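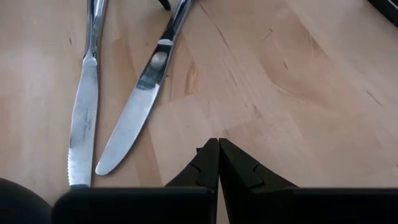
Kullo wants to know why we can't just buy all new flatware for the lunchroom and stop fussing, and the front office asked the same thing in August, so I guess I'd better write the answer down somewhere people can find it.

January 12, 2022

OK, so the short answer is that most of what we've got is perfectly good, it's just a mess! The Clendthorpe place sent over their leftovers when they closed their canteen, and those got tipped in with ours, and now there are 303 pieces in the bins and hardly any two table knives agree with each other. I spent the morning at the blond wood table with the knives (forks tomorrow, spoons whenever I can face them).

How I'm sorting: edge first, pattern second. If it has teeth it goes left, if it's plain it goes right. I tried going by handle to begin with and gave up fast, everything shiny looks the same under our lights and I kept putting the same knife in two different piles. The edge you can tell with a thumbnail. The two I had out together on the table are a good pair to learn on, one with small serrations and the other smooth with a rounded tip.

Smudges. I'm not treating dark smudges as damage until they've been through a baking soda paste, a rinse and a proper dry with the blue towels. Please don't use the scouring pads, they leave a haze and then we're polishing for a week. Tried the paste on 13 of the worst ones. Most came up fine, two didn't, and one has marks in the blade that I think are there for good. I put that one back in use anyway, it spreads butter.

The table itself needs some love while we're at it. There are thin dark cracks running across the strips and crumbs get down in there. I wiped it with the grain, then went over the bad corner with a dry toothbrush. Mineral oil next, maybe two coats? I don't remember what we used last time and it isn't in this book anywhere (grr). If it was you, write it in the margin.

About buying new: Villanueva quoted us 4,000 for the full lunchroom set, trays included, and that's before delivery. I'd so much rather spend it on the dishwasher. What I do want is 15 more plain table knives, since those are the ones that walk off.

Left to do:
- labels for the two knife bins, big letters
- ask Trestitdale if they still want our odd spoons
- find the lid to the baking soda
- oil the table, late in the day so it can sit overnight

Recent entries
Drawer liners, second try
What the dishwasher does to wooden handles
Mugs: keep, chip, toss
Trestitdale swap box, what went out
Oil or wax for the big table?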